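Courses > Household Economics > Unit 4 > Handout

September – by the Unit 4 course tutor

Overview Readings Handouts Seminar Contact

Unit 4: Does charging for trash by the bag work?

The usual claim is simple. Make people pay per bag and they throw away less. The Stodbridge trial is the case most often quoted, and it deserves a slower read than it gets.

Stodbridge sold tagged bags to 400 households and weighed what came back. Weights fell. What the summary skips is that the households signed up themselves. People who volunteer to be billed for garbage are probably not big wasters to begin with.

Ellis had over 2000 households and no opt-in, so it is the better study. The drop was much smaller, and it faded. Note also that nobody weighed what went into work dumpsters, park cans or the neighbor's cart.

A cheap trash bin with a liner hides all of this. 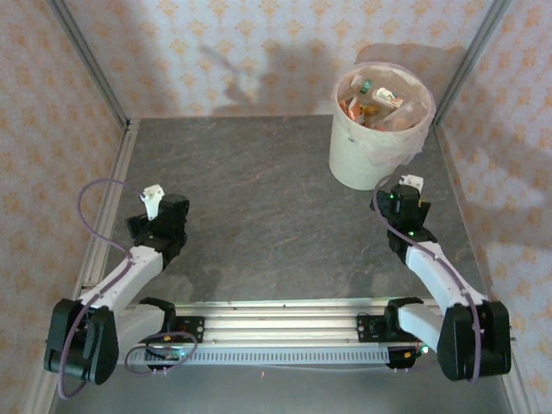 Bag counts are a poor measure in any case. A household that stomps its trash down pays for 2 bags where it used to pay for 4, and the truck carries the same load. Zirar counted bags only. Treat its headline figure with care.

For seminar: read the Pikar appendix on illegal dumping before the main report, and bring one objection to the way it picked its control streets.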